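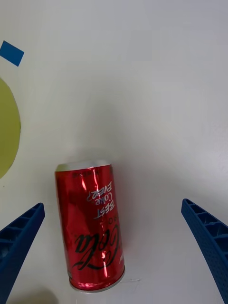 A red Coca-Cola can on a white surface.

Drandside M5 review: a cheap phone with a big battery

By Riet Verhoeven
30 January 2019

Drandside has been selling budget phones through supermarkets and post offices for a few years now, and the M5 is the first one I've wanted to keep using after the review was written. It replaces the M4, which had a good screen and a battery that rarely got me to dinner. The new one fixes the battery and leaves most of the rest alone. I used it as my only phone for six weeks, with my own SIM and my normal apps.

Design and screen

The body is plastic, with a grey matte back that doesn't hold fingerprints. The buttons are all on the right side, and the power key is a little too flush for my liking. I often had to feel for it with gloves on. There is a headphone jack on the bottom and a micro USB port beside it. I would have liked USB-C at this point, but the M4 cable still fits, so anyone upgrading has a spare.

The screen is 720p. Text is slightly soft if you hold it close, and colours lean to the blue side until you change the setting under Display. Outdoors it is readable at full brightness, and automatic brightness is slow to catch up when you step outside. 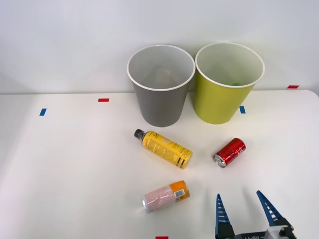

Battery life

The battery is the main reason to buy this phone. On an ordinary workday with email, maps, an hour of podcasts and some browsing on the train, I went to bed with 40 per cent left. On weekends I charged it every second night. Video drains it faster, as you'd expect, though I still got through a long flight with enough left to call a cab.

Charging is slow. The supplied charger is a basic one and an overnight charge is the only practical way to fill it. I tried a faster charger made by Castaño and saw no difference, so don't spend money on one.

Performance

Everyday use is fine. Messages, the browser and the banking app all open without much of a wait. Switching between several apps is where it shows its price. The browser reloads its pages if you've been away in the camera for a minute, and the keyboard sometimes lags behind on the first few letters.

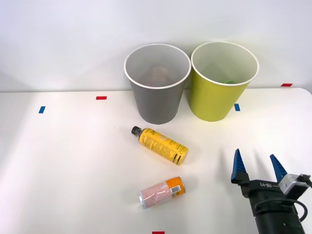

I also had the map app close on me twice while navigating, both times with music playing. An update arrived partway through my test and it hasn't happened again, but I wouldn't call that settled yet.

Storage is tight once the preinstalled apps have taken their share. Two of these are shopping apps that can be disabled but not removed. The memory card slot is separate from the second SIM slot, so you can use both at once.

Camera

Daylight photos are good enough to send to family. Indoors they get grainy and anything moving will blur. The front camera smooths faces heavily by default, and you have to turn that off again after every restart. Video has no stabilization.

Calls and signal

Call quality is clear at both ends. I had reception through most of Westden, including the parking garage where the M4 always dropped out. The speaker is loud and thin. It's fine for a call on the kitchen counter and tiring for music.

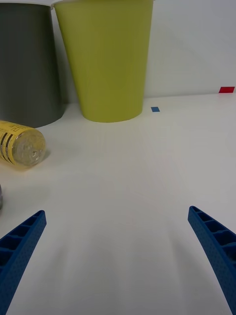
Reading time: 5 minutes

How it compares

The closest competitor is the Skiston Lite, which costs a bit more and has a sharper screen and a fingerprint reader. The M5 has no fingerprint reader at all, so you're back to a PIN. The Skiston is the quicker phone, but I had to charge it every night and its back scratched in the first week.

If you already own an M4 and the battery is holding up, there's little reason to change. For a first phone, or for someone who forgets to plug things in, I'd pick the M5 over the Skiston. Buy a memory card at the same time, and go into the settings on the first day to turn off the shopping notifications.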